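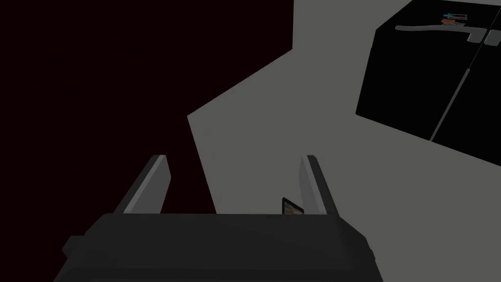
The Landach sloth has bugged me since May, when I first held a cast of its claw. How did it feed? I say it hooked branches between two claws, spread wide apart like those two gray fingers, then pulled. That's my hunch – and I'm sticking with it!

18 October 2026 | By Jade Marchand

Search this site Go

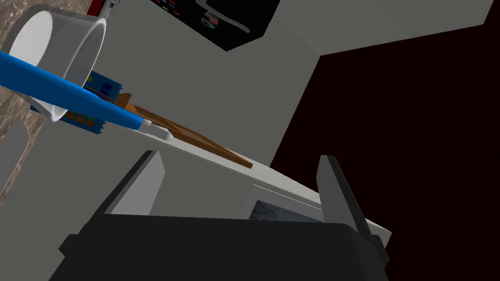 Dale Gauthier wrote in to say I'm dreaming, and that claws like that were for digging roots. Maybe so. I still want to see the other 10 bones before I give up my branches.

Contact us | © Vamgate | Back to top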